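4.2 How staff found things again

The part of the study we had looked forward to most was the re-finding task, and it did not disappoint. Saving a link is easy. Getting back to it eight months later, with a class starting in ten minutes, is where a shared bookmark collection earns its keep. By the end of March the Unville collection held 2,961 live links, saved by 26 members of teaching and support staff over two school years. Of these, 1,097 had been opened at least once by someone other than the person who saved them. We think that is a wonderful figure! Earlier work on personal bookmarking led us to expect far less borrowing between colleagues, and several of us had guessed it would be under a fifth.

Each participant was given a short list of links they had saved themselves and a second list saved by other people, and was asked to get back to each one by whatever route they liked. They could use the tag list, the search box, the "recently added" page in Vetetti (the tool the college had been using since before our project began), or their own memory of who was likely to have saved the thing. We recorded the first route tried, any changes of route, and whether the link was reached. We did not set a time limit, though most people behaved as if there were one.

For their own links, participants went to search first and mostly typed words from the title of the page. They hardly touched their own tags, even when they had spent real effort on them. For other people's links the pattern turned over completely. Tags came first, then the name of the colleague, and search was kept as a last resort. In the interviews this was put to us in several ways, but the gist was always the same: you remember the wording of a thing you have read, and for a thing you haven't read you need somebody else's label to hold on to. It is a simple idea and it gave us a good deal of pleasure to see it come through so clearly in the logs.

The labels themselves were a joy to go through. Alongside the expected subject words (fractions, soil, assessment) there was a whole layer of tags about use: "wet lunchtime", "good for cover", "too long but worth it", "print the second page only". Kollár, the tagging scheme the library had brought in during the first year, has no place for tags of this sort, and the library had at one point planned to tidy them away. We are very glad it held off. Use tags made up a small share of all tags, yet links that carried one were opened by colleagues far more often than links that carried subject words alone. One teacher of design and technology had kept a run of 3 links under "start with this one", and every one of them had been picked up by the science department as well.

Pictures saved with a link also mattered more than we had planned for. Vetetti shows a small preview beside each entry, and participants scrolling through a long tag page often stopped on a preview before they had read a word of the title.
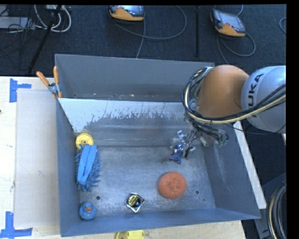

Figure 3. A robot arm reaching into a gray metal bin.

Where a preview was missing, because the page had gone or had never offered one, people tended to scroll straight past the entry, and some then told us with complete confidence that it was not in the collection. We had not written a question about this into the interview guide and wish we had. A follow-up study could remove previews from half of the entries and compare the two halves, which would be cheap to run and, we think, great fun to analyse.

There are limits to what we can claim. The college is small, most staff know each other, and searching by colleague only works if you have some idea what your colleagues are up to. A collection ten times the size might behave quite differently. We also left out links saved through Clumimov, the reading-list system, as its logs do not show who opened what. Adding them would have taken the total past 3,000, but we could not have said anything useful about how they were found.

4.3 Links that stopped working

Dead links were less of a nuisance than staff had warned us they would be. Most had been spotted by a user and replaced within the same term, usually with a short note in the comments saying where the page had moved to. The notes were friendly, often funny, and in a few cases longer than the original description. We return to them in Section 5, where we look at comments as a kind of teaching record.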